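盐，或者等待

北边小城沃斯代尔（Vosdale）的腌菜季

下午四点，天已经黑透。车站出来右拐，一股酸味。不是坏掉的那种酸，是白菜、盐、冷空气混在一起，有点像苹果皮，有点像雨后的木桶。沃斯代尔的十一月就是这个味儿。

我来晚了。最忙的那几天已经过去，菜市场门口的白菜垛只剩一人高，叶子冻得发硬，掰下来咔嚓一声。卖菜的女人手指缠着胶布，一边过秤一边催后面的人快点。我买了两棵，没地方腌，就是想抱着走一段。

这个地方做酸菜做了很久。多久，说法不一。镇上的小展馆里写的是“自建城以来”，旅馆老板娘说是她外婆那辈才兴起来的，以前大家穷，盐都舍不得。我倾向于信老板娘。展馆里那块牌子把“发酵”写成了“发笑”，到现在没改。

先说盐。

沃斯代尔人谈盐，跟别处的人谈酒差不多。粗的细的，海盐岩盐，哪一年的，潮了没有。约西科（Josico）是镇上惟一的盐铺，门脸很窄，进去却很深，麻袋一直码到后墙。伙计不怎么说话，你报菜的斤两，他给你舀盐，手一抖一抖，最后那一抖总是准的。配比是2比100，两斤盐，一百斤菜。写在柜台后面的黑板上，粉笔字，描了又描，笔画粗得像油漆刷的。

也有人放得更重。住河边的几家，地窖潮，怕坏，多抓一把。咸，但能吃到来年五月。山坡上的人看不起这种做法，说那是腌盐，不是腌菜。两边为这个吵了好些年，婚宴上也吵。

我在约西科站了一个多小时，冻脚。来的人大多提着桶，也有推婴儿车的，车里没有婴儿，全是盐。有个男人买完不走，靠着门框讲他今年的菜不行，水大，叶子厚，芯子不包。夏天雨太多。旁边的人嗯嗯应着，谁也不看谁。一种很舒服的冷淡。

然后是刀。

切还是不切，这是另一桩公案。整棵腌的，酸得慢，芯子脆，吃的时候再切。切丝腌的，快，两个礼拜就能下锅，但放久了容易软塌。沃斯代尔老派的做法是劈成两半，菜帮朝下，一层一层压进缸里，中间撒盐，顶上压石头。石头是河里捡的，圆，灰，每家都有几块传下来的。我借住的那家有一块，底部磨得发亮，平时就放在楼梯角当门挡。

切丝的人用擦板。长条木板，中间斜嵌几片刀，菜在上面来回推，下面接一个大盆。推起来的声音很好听，沙，沙，沙，快起来像下雨。会推的人不看板，看窗外，看锅，看孩子。不会推的，比如我，五分钟之后拇指少了一小块皮。给了我一片胶布，叫我去洗缸。

洗缸是苦差。缸深，人得探进去半个身子，说话有回音。先用热水，再用冷水，再用开水烫一遍，然后倒扣着控干，一滴生水不能留，一点油不能沾。手上刚摸过黄油的人要被赶出厨房。这条规矩执行得非常严，比孩子几点睡觉严多了。

缸本身也值得写。老的都是平野窑（Hirano）的货，棕釉，肚子圆，口沿有一道水槽，盖子扣进去，槽里倒水，气能出来，外面的空气进不去。半夜会响。咕嘟一声，停很久，又咕嘟一声。我第一晚睡在厨房隔壁，以为是水管坏了，爬起来找了半天。第二晚就习惯了，第三晚没听见反而睡不着，下去看了一眼，槽里的水快干了，添了半碗。它又开始响。

窑早就关了。缸不再有新的，旧的越来越贵，裂了的也有人收，用铁丝箍起来，种葱。年轻人家里多半换了玻璃罐，带硅胶圈的那种，透明，看得见气泡往上走。有人说玻璃罐腌出来的没有缸味。什么是缸味？问了好几个人，答案都是抿一下嘴，指指鼻子。

我盲尝过一次。不严肃的那种，餐桌上，四个小碟子，蒙着眼。全猜错了。房东也猜错了，他很不高兴，说今年的玻璃罐那一份放得太靠近炉子，不算数。

说说温度。腌菜的头几天要暖，让菌先动起来，之后要冷，让它慢。过去的办法是先放厨房，一周后抬到地窖。抬缸是全家的事，也是全年最容易吵架的一刻，楼梯窄，缸重，前面的人倒着走，后面的人看不见脚。我帮忙抬了一口，前后喊得不一样，一个喊左一个喊右，卡在拐角处动不了，最后把楼梯扶手拆了。扶手每年都拆，螺丝已经滑丝了，拧不紧，大家上下楼都不敢扶它。

地窖里很静。土墙，低，灯泡发黄。缸排成一溜，缸盖上用粉笔写着月份。有一口没写，问是什么，说是前年的，忘了，不敢开。

也去了格列科拉（Grekora），离镇子坐车二十来分钟的一个村，据说那里的酸菜最好。去之前听了很多，去了之后觉得，嗯，差不多。多了莳萝籽和一种小青苹果，整个埋在菜里，挖出来的时候苹果变成半透明的，咬下去全是汽，像气泡水。这个确实好。我吃了三个，牙酸到晚上喝热汤都疼。

村里每年腌1000棵，公用的大木桶，桶比人高，踩着梯子往里填。填一层，穿上洗净的胶靴进去踩一层。以前是光脚。讲到这里总有人笑，说以前的更好吃。踩的人要轻，体重大的不行，会把帮子踩烂，所以这活历来归十几岁的孩子。他们在桶里蹦，头一冒一冒的，耳朵冻得通红。踩完发一顿饭，肉肠，土豆，去年的最后一盆酸菜。新的下去，旧的吃光，中间不断。

饭桌上我问，要是有一年没腌会怎么样。安静了一下。有人说那年冬天就吃胡萝卜。

回到沃斯代尔，想找一点书面的东西看看。图书馆很小，暖气很足，地方文献占半个架子，有一本油印的家庭主妇手册，封面掉了，里面夹着好多手写的纸条。“加糖一撮，不要告诉他们。”“黑麦面包皮一块，铺底，快两天。”“白沫撇掉，不要慌。”最后这条有人在下面划了两道线，旁边又有另一种笔迹写：慌了。

纸条比正文有意思。正文一本正经，讲卫生，讲容器，讲如何安排主妇的一周。纸条里才有真正的问题，什么时候该动手，什么时候别管。腌菜的大部分功夫是别管。盐下去了，石头压上了，水漫过菜面，然后就是等。新手受不了等，隔一天掀一次盖子，闻一闻，戳一戳，结果真的戳坏了。

我就是那种新手。那两棵白菜最后还是腌了，借了房东的小罐，放在窗台上，每天早上看，晚上看，半夜上厕所也看。第三天水变浑，我以为完了。房东瞄了一眼，继续削土豆。第四天冒泡。第五天厨房里有了味儿，淡淡的，跟车站那股一样。

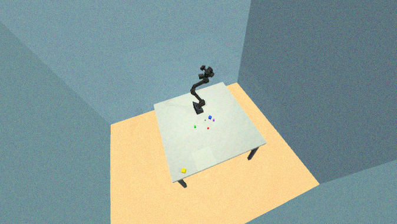 罐子里的水变浑了，菜还能吃吗？

多数时候能吃，水发浑是乳酸菌在长，颜色像淘米水就不用担心。要看的是菜面：长了毛，发粉发黑，或者闻着臭，那就整罐倒掉，不要舍不得，也不要只挖掉上面一层。菜露出水面的地方最容易出事，头几天每天按一按，水不够就补一点凉透的盐水。

补充几句吃法。沃斯代尔人吃酸菜不怎么讲究，生吃，拌一点葵花籽油和洋葱丝，就面包。或者炖，跟猪蹄一起，锅放在炉子靠边的位置，小火，炖到筷子一碰就散。汤最好隔夜再喝。第二天比第一天好，第三天比第二天好，第四天一般已经没有了。

还有饺子，馅里酸菜要攥干，攥下来的水别倒。盐水是好东西，早上空腹一小杯，据说治宿醉，治咳嗽，治心情不好。我试了，宿醉那一项没有机会验证，咳嗽没好，心情确实被酸得忘了原来在想什么。小孩子不爱喝，捏着鼻子灌，灌完讨一块糖。

盐水还能拿来和面，做一种扁扁的饼，铁锅干烙，两面起焦点子。约西科隔壁的面包铺早上七点开始卖，八点就没了。我去了两回，一回没赶上，一回赶上了，烫嘴，站在路边吃完，手套上全是面粉。

酸菜汤的做法每家都往自己的方向偏。有放大麦的，有放干蘑菇的，有人家放一勺酸奶油再撒胡椒。我住的那家放烟熏李子，黑黑的一颗沉在碗底，吃到的时候汤已经快喝完了。酸，烟味，一点点甜。这东西要写菜谱我写不出来，问了，回答是“放到对为止”。

关于变化也该说一点。超市里有袋装的了，切好，抽了真空，全年都有，酸味很直，吃着像醋泡的，翻过来看配料表，是醋泡的。价钱便宜。不少人平时就买这个，节前才开自家的缸。也没什么可惋惜的，抬缸累，洗缸也累，家里人少的一冬天吃不完一口缸。街上几家合腌一缸的也有，谁家地窖好放谁家，钥匙挂在门后，谁要谁去捞，捞完把石头压回去。忘了压的会被念叨到开春。

有人搬去了南边的城市，租的房子没有地窖，冬天屋里太暖，菜三天就酸过头。写信回来问怎么办。回信说放阳台。阳台又冻了。再回信说裹棉被。就这么一来一回，信写了一个冬天，菜最后怎么样没提。

走的那天早上又下雪，小的，硬的，打在帽子上有声音。缸还在响。房东给我装了一罐，用报纸裹三层，又套了塑料袋，嘱咐竖着拿，盖子别拧死，会顶开。车上我把它夹在两脚之间，开了一路窗缝。对面坐的人吸了吸鼻子，问是哪家的盐。

我说约西科。他点点头，说放多了。

（实用信息：腌菜季从十月底到十一月下旬，白菜集市每天早上开，去晚了只剩散叶子。约西科盐铺中午关门休息，只收现金。格列科拉的班车从火车站前面发，车很少，回程的时间一定问清司机。参观大木桶不要钱，想进去踩的话得自己带干净胶靴，大人一般不让踩。旅馆不多，厨房隔壁那间要便宜一点，睡觉轻的别订。）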